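Notebook, bench 2
January, entry starts 9:40

Dispensing and weighing, pump bottles into cup

Fresh kraft paper down on the bench this morning. Old sheet had lifted at the front corners and was stained near the middle. Grid re-laid in blue painter's tape. Pulled the paper tight before taping, which took two tries. Offcut of the old sheet kept in the drawer under 3122 in case anyone wants to compare the tape spacing.

Scale: kitchen type, stainless platform, from the Hudholm order. Set just under the middle of the grid with the controls on the far side. Leveled by eye, then checked with the small bubble level. Rocked slightly when pressed at the left rear corner. Moved it a little to the right, off a ridge where the paper had creased, and the rocking stopped. Do not slide it back without checking for the ridge.

Auto-off is still a nuisance. If the platform is left alone too long between weighings the tare is lost and the cup weight has to be zeroed again. Tare immediately before each dispense, not at the start of the series.

Cup: pink plastic, one of the set Junpei brought in. It replaces the paper cup, which picked up moisture and drifted. The plastic one is a bit heavier but holds its weight between runs. Wipe the outside before it goes on the platform. A wet base leaves a ring on the steel and the ring gets counted.

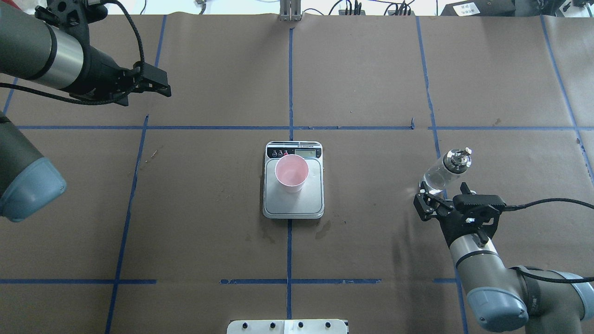 Procedure as it stands:

Prime the pump over the waste beaker until there is no air in the stroke.
Cup on platform, tare, wait for the display to settle.
One full stroke into the cup. Let the last drop fall before reading.
Write the reading down before touching anything.
Empty, wipe, repeat.

Water only for now. The Nondero soap is on the shelf but I don't want it in the cup until the water numbers repeat. It foams, and the foam clings to the rim.

Series planned at 40 strokes per bottle. Scale resolves to 1 g, so a single stroke is too small to say much about. Natsumi suggested leaving the cup in place and reading the running total every few strokes, then dividing. Agreed. Procedure above to be amended once we settle on the interval. Emptying between every stroke was adding more error than it removed.

Open points:

Spout drip. A short stroke leaves a bead on the tip that drops late, sometimes into the next reading.
Drafts. Readings wander when the door to the corridor is open. Keep it shut during a series.
Check mass. The Oltley set is missing its two smallest pieces. Larger ones are fine for a check at the start and end of each session.

11:15. Paused for a battery change in the scale. Check mass repeated afterward, same reading as before. Tape at the right front corner pressed down again.

Next: water series, first bottle. J. Shibata to rule up the sheet with columns for stroke number, running total and remarks.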